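Talks > Evening Series > Hobbies and Free Time
4 min read

Speaker notes: What I Did With My Saturdays

Start with the letter from Daithí Ó Conaill. Read it slowly, it gets a laugh at "I own three ukuleles and can tune one."
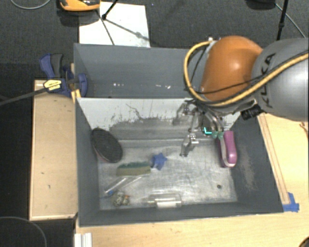

Then ask the room: who has a hobby they bought all the stuff for and then dropped? Wait for hands. Put mine up first!

My own list, go quickly:
- bread (lasted one winter)
- birdwatching, with very good binoculars
- a model railroad that never got past the station
- bookbinding, and this is the one that stuck

Tell the Irnby story here. I signed up for an evening class because the watercolor one was full. There were 11 of us, most of us had never held an awl, and my first notebook opened upside down. I loved it. I went home and made another one that same night at the kitchen table, and that one opened the right way (hold up both notebooks).

PAUSE, drink water.

Next part is the 40 minutes idea. I don't wait for a free day anymore, I take 40 minutes after supper and stop when the timer goes, even in the middle of a stitch. Stopping halfway is great, you can't wait to get back to it the next day. Say that I got this from a knitter at the Trenanico craft fair and have been passing it on ever since.

Mention the long project: my grandmother's recipes, 618 pages in 2 volumes, sewn by hand. It took forever and the spine on the first one is crooked. Pass volume one around, ask people to wash off the cookie crumbs first.

If there's time: the swap shelf in Plimar. People leave yarn, paints, half a puzzle, fishing flies. You take what you like and try it for a month. I came away with a harmonica. (Do NOT play the harmonica unless they ask.)

If running late, skip Plimar and go straight to questions.

Questions I usually get: where to buy paper, does it hurt your hands (a little, use a thimble), can kids do it (yes, start them on a pamphlet with three holes).

Leave the sign-up sheet by the door, pen on a string this time.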